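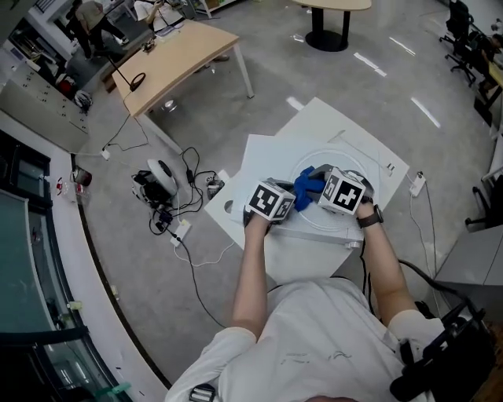
Brândușa Preda would drop every episode with a marker dropout longer than seven frames, on either hand, and stop trying to rescue them by interpolation. Her point is that the interpolated wrist path looks smooth and the policy then learns smooth nonsense at the exact moment the cloth changes hands. I agree for the handover segments. For transport I still want to keep them, flagged.

2022-12-11
Avusora handheld group, bench notes
Filed under: Data collection / Bimanual / Cloth

State of the cloth set before the next export. 561 episodes recorded, 427 pass the current filter, 134 do not. Rejects by first failing check, most frequent first:

- marker lost on one gripper during handover
- jaw width stuck at the last value
- start pose outside the box
- operator stopped early and forgot to press discard

The first one dominates. When the two grippers point at each other over the blue cloth, the faces that track best at the start of the episode turn away from the head camera. There is usually a second face still in view on each cube, but the solver on Seltholm is set to prefer the face it had in the previous frame and lets go of it too late. Changed the switch rule to pick by projected area. Reran a subset of rejects and the handover gaps get shorter. Have not rerun the full set. Do not quote a new pass count until that is done.

Jaw width problem is separate. The value freezes and then jumps when the gripper is next fully opened. Left hand only so far. Swapped the encoder lead with the spare and the freeze stayed with the hand, so probably not the lead. Next thing to look at is the firmware timeout. If the cloth is thin the jaws are nearly closed anyway and the freeze is hard to see in the plot – check the raw log, the plot is decimated.

Protocol as of this entry, replacing the one on the wall:

1. Cloth dropped from above, no arranging. If it lands flat, pick it up and drop it again.
2. Both grippers held open and apart until the tone.
3. First grasp with either hand. Do not alternate on purpose.
4. Slow down before contact, then normal speed. We had been going slow through the whole episode and the replay takes forever.
5. Release, hands back to start, wait for the second tone.

Step 3 changed on purpose. The earlier batch was nearly all right hand first, and the trained policy reached with the right arm even with the cloth well over on the left. Mixed starts are worse on validation loss and better in rollout. Going with rollout.

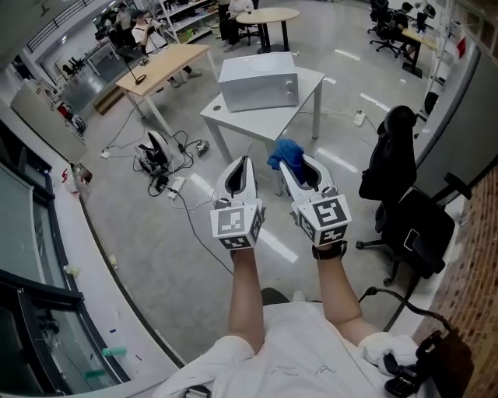 Does a regrasp in the air count as a failed episode? It counts as a good one, provided the cloth never leaves both grippers at once and the operator finishes the task.

Added a regrasp flag to the episode sheet so these can be pulled out later. Until now they were buried in the comments under various spellings. Old episodes will need a pass by hand. Only the ones that survive the filter are worth the time.

Training note: the Pop config and the Prada config are not comparable. Pop crops the head view to the center before resizing, Prada resizes the full view. With the full view the network gets a lot of room: floor, cables, chairs, people moving around the other tables. I expected this to hurt and on the held-out episodes it did not, but those were recorded in the same room with the same layout, so the check is weak. The crop has its own cost. On a high lift the gripper tips go out of the top of it.

Proposal is a looser crop, shifted up, and 200 new episodes recorded after the tables have been moved. Keep those 200 out of training entirely and use them as the test split. I would do this before adding a second cloth. The second cloth is tempting, but if both change at once we will not know which one broke it.

Open items:

- full rerun with the new face switch rule
- raw jaw logs, left hand, compare before and after a full open
- regrasp flags on kept episodes
- decide on dropout limit for transport (handover limit settled, seven frames)
- write the wrist strap position into the protocol, it drifts up the arm between operators and the cable pulls differently

Clock offset between the head camera and the grippers was measured at the start of the session and again at the end. The drift is smaller than one frame. Leaving the correction off.

Last updated: March 2023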